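February, after lunch, laundry corner

Back on the soft toy washing, which I've been looking forward to all week, if I'm allowed to say so in a notebook! Yara Majali has been asking whether long pile really needs the cold cycle or whether we've all just been copying each other since the Stastden days, so I've set aside the afternoon for it (and a pot of tea).

Plan is 3 runs, gentle, 900 spin, no softener. Remzi Demirtaş swears by a pillowcase tied at the neck and I'm happy to go along with him for the second run, but the first one goes in bare so we have something to compare against. Brush before, brush after, same brush please, the one from the Grurnholm box and not the wire one, which pulls.

Things to remember: wipe the gasket fold before loading, it collects fluff from the towels. Look in the filter once the three runs are through. Weigh dry and write it down in grams on the back page, I forgot last time and had to guess, and Yara was very nice about it. Leave the door open overnight.

Still to ask Girville whether they want the bears back brushed or as they come. Drying rack needs a new peg.

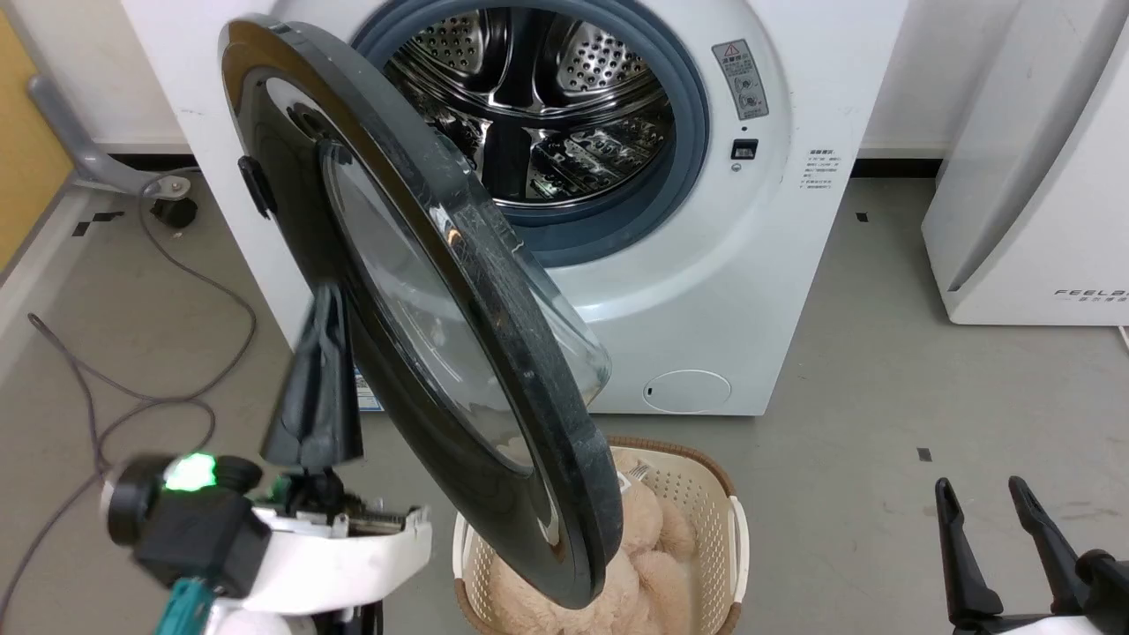
Shaggy bear in its basket, washer door open.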